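The carpet question

Sunday, July 3, 2022

I have now spent more of my adult life thinking about carpet tile than I ever spent thinking about a career, and I would like some of that time back.

For anyone who missed the last few posts: we took over the lease on the upstairs room in October, and the floor that came with it was the color of canned gravy. It had a smell when it rained. Leonor Mota, who signed the lease with me and therefore can't escape, said we should live with it for a year and see. We lasted until the first warm week of spring, when the smell stopped waiting for rain.

So we went to Seixas, the flooring place out past the car wash, and a very patient man handed us sample squares for an entire Saturday morning. I wanted plain charcoal. Leonor wanted something "with a little movement," a phrase I have heard used only by people selling upholstery and people discussing their hair. I carried home a bag of samples heavy enough to be a carry-on and we lined them up along the baseboard, where they stayed for 30 days while we walked past and had opinions.

Charcoal lost. It shows lint the way a black sweater shows a cat. Mafalda Carrilho came by for coffee, looked at my favorite square for maybe four seconds, picked a thread off it and put it back down without a word. I have rarely been argued with so effectively.

What we ended up with is the streaky one: little short dashes of grey, beige and taupe, packed in close, laid in staggered blocks so it passes for something woven if you aren't wearing your glasses. I was against it on the grounds that it looked like an airport gate. I am still a bit against it. But I dropped half a granola bar on it on Tuesday and couldn't find the crumbs, and I did look. 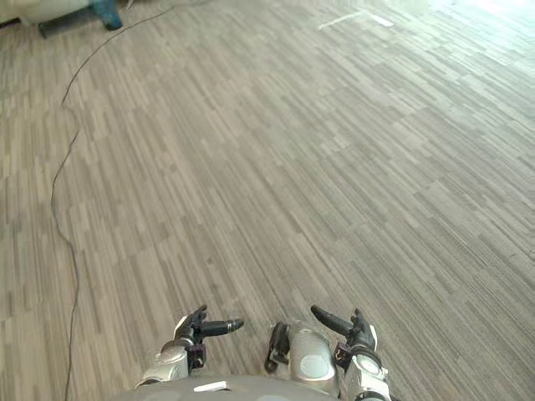
The dashes run on the diagonal, too, and I didn't see that coming from one sample square. Leonor did, or claims she did. There was an evening when I tried to convince her the installers should come back and turn everything so the lines ran straight at the window, and she asked whether I planned to pay for that, and we had dinner instead.

Next up is the cable situation. I'd like them tucked against the wall. Leonor has proposed a rubber cover strip, in beige, "to blend." I've asked for samples.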